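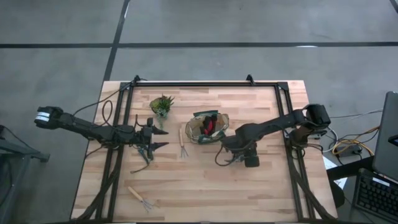 ¿Dónde conviene guardar las herramientas de mano cuando se cuida un rincón pequeño de plantas? En un solo sitio, cerca de las macetas y siempre el mismo.

# Ordenar las herramientas de un rincón de suculentas

Informe de proyecto, módulo de Organización de Espacios. Grupo: Analyn Soriano, Tarun Chaturvedi, Tahsin Weerasinghe. Tutora: Imelda Tolentino. Entrega de octubre.

## 1. De qué va

El invernadero Bautista presta herramientas pequeñas a los alumnos de primero. Problema de siempre: se dejan por las mesas, las tijeras acaban debajo de los sacos y el que llega a las ocho de la mañana pierde media clase buscando. Nos tocó proponer un sistema de guardado para una sola mesa. Presupuesto 2000 pesos, gastamos 743. Casi todo se fue en la bolsa.

Material con el que trabajamos:

- rastrillos de mano de tres puntas
- tijeras de podar de mango rojo
- una herramienta de dos mangos verde azulado
- cesta baja, abierta
- bolsa de lona con bolsillos por fuera
- paño verde
- suculenta en maceta pequeña, de hojas con pico, y una colgante (rosario)

Las plantas no se guardan, claro. Pero ocupan mesa y hay que contar con ellas. El rosario sobre todo: si se arrastra una herramienta por delante se lleva unas cuantas bolitas.

## 2. Primera idea: la cesta

Barata, a la vista, no hay que abrir nada. La probamos con las tijeras envueltas en el paño. Bien para las tijeras. Los rastrillos peor - el mango asoma y cualquier manga se engancha en las puntas. Tarun propuso meterlos con las puntas hacia abajo, pero la cesta es poco honda y se vuelcan.

También se llena de tierra. Hay que sacudirla al terminar y eso no lo hace casi ningún grupo (el nuestro tampoco la primera tarde).

Apunte de Analyn en el cuaderno: "la cesta sirve para lo que estas usando, no para guardar". Nos quedamos con eso.

## 3. Segunda idea: la bolsa

Lona beige con ribetes verde oscuro, del catálogo Jarby. Miramos otra de la marca Kimamum, más rígida, 730 pesos, pero sin bolsillos exteriores y la descartamos enseguida. La elegida costó 422.

Lo que nos convenció: se queda de pie sola, y los bolsillos van en fila por delante, asi que cada herramienta puede tener el suyo. Cierra con cremallera arriba.

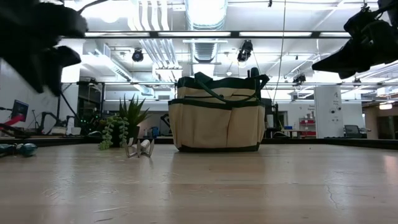
El reparto quedó así después de dos cambios:

1. Rastrillos en los bolsillos de fuera, mango arriba. Antes se limpian las puntas con el paño.
2. Tijeras cerradas, dentro, en el lado de las asas que usa la mano derecha.
3. La de mangos verde azulado también dentro, al fondo. Pesa más y ayuda a que la bolsa no se caiga hacia atrás.
4. Paño doblado encima de todo. Es lo primero que se saca y lo último que entra.

En el primer reparto el paño iba abajo. Mala idea, había que vaciar la bolsa para limpiar.

Las asas molestan si caen hacia delante porque tapan los bolsillos. Se echan hacia atrás y listo. Lo escribimos en la tarjeta.

## 4. La prueba con primero

Dejamos la mesa montada varias tardes, con una tarjeta de instrucciones y sin explicar nada más. Britt-Marie Haugland, que lleva las prácticas de primero, miraba al final si estaba todo en su sitio.

Los rastrillos volvieron casi siempre bien. El bolsillo se ve, se entiende. Las tijeras regular: varias veces se quedaron en la cesta, liadas en el paño, que es donde las habíamos puesto nosotros al principio, o sea que culpa nuestra en parte. La herramienta de mangos verdes apareció suelta en la mesa mas de una vez. Es la que menos se usa, la gente no sabe si es del equipo o de otro grupo.
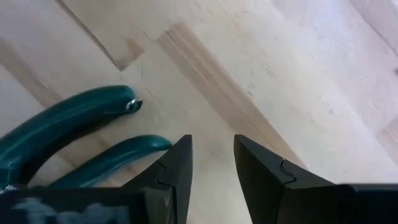 ¿Hay que cerrar las herramientas de dos mangos antes de guardarlas? Siempre que tengan cierre, cerradas y con el paño pasado por la parte metálica.

## 5. Cambios que proponemos

- Etiqueta Ferau de tela cosida en cada bolsillo, con el dibujo de la herramienta. Las de papel se despegaron con la humedad.
- Cinta de color en los mangos para saber que son de esta mesa.
- Cesta solo durante el trabajo. Al acabar se queda vacía junto a la suculenta.
- El rosario, a una balda. Tahsin no está de acuerdo, dice que ahí no lo riega nadie. Pendiente.

## 6. Lo que falta

No medimos el tiempo de recogida, queríamos pero el cronómetro lo tenía otro grupo. Tampoco probamos con guantes puestos, y la cremallera con guantes va a dar guerra seguro. La tutora pidió además un plano de la mesa a escala, lo hace Tarun y va en el anexo.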